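Shop Robotics, Handout 6: The Hand-Held Gripper

Reading time: 4 minutes

Notes by Katherine Cabrera, Stidgate shared workshop. Revised 2018-12-30.

This handout covers the assembly, adjustment and first use of the hand-held gripper. You should already have your printed parts, your pivot pins and the camera mount from Handout 5. If your arms came off the printer with stringing in the holes, clean them up first with a hand drill. Do not use the drill press for this.

1. Parts

The linkage is a mirrored pair. Each side has one outer arm, one inner arm and one finger. The outer arm is the one with the triangular window. Lay both sides out on the bench before you put in a pin. The left and right arms look alike when they are loose, and last June two groups built two left sides.

The pins are plain metal. They should push in by hand with a little effort. If a pin falls through, the hole is too big and the arm has to be printed again. Glue will hold for one session and then let go.

2. Assembly

Pin the inner arms to the base first, then the outer arms, then the fingers. Work the linkage open and closed after each pin. It should move freely the whole way. If it gets stiff after a certain pin, take that pin out and look for a burr.

When both sides are in, close the jaws and look at the tips from the side. They should meet evenly. A small gap at rest is fine and can be taken out at the trigger link. One full turn of the link screw is a lot, so go a quarter turn at a time.

3. Camera

Mount the camera behind the linkage, facing the fingers. With the wide lens you lose sharpness in the corners and everything bends near the rim. Leave it that way. Both fingertips need to be in view when the jaws are fully open. Check this on the screen before you tighten the mount.

The recorder software is Skasterau. Set the Cemedura board to the profile called Tu and leave the other profiles alone. Each group has 25 GB on the shared drive. Name your files with your group number and the run number, nothing else. Groups that ran out of room last term had kept every test clip.

4. Practice with cloth

Hard blocks are easy and don't teach you much. Start with soft things. Fleece is a good background because it folds and moves when the fingers press on it, and a thick piece of felt or foam has an edge you can get hold of.
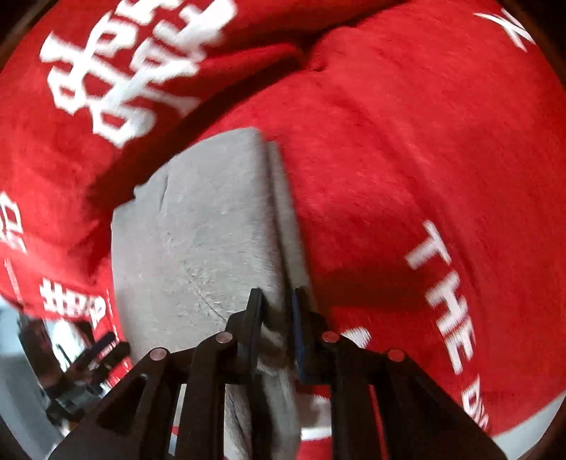

Come in low and slow. Most bad grips at this stage come from closing the jaws too early, with one finger on the piece and the other pushing into the cloth next to it. Get both fingers where you want them, stop, then close. Printed fabric is allowed. Plain fabric is easier on the tracking, so use it for your first few runs if the software keeps losing its place.

Move your wrist less than you think you need to. Fast turns smear the picture, and a smeared run has to be recorded again.

5. To hand in

One assembled gripper, labeled at the base. Ten clean runs with soft material. Half a page on what you adjusted and why, with the final setting of the link screw.

Spare pins are in drawer 411. Felt and foam offcuts are in bin 542. Put back what you don't use.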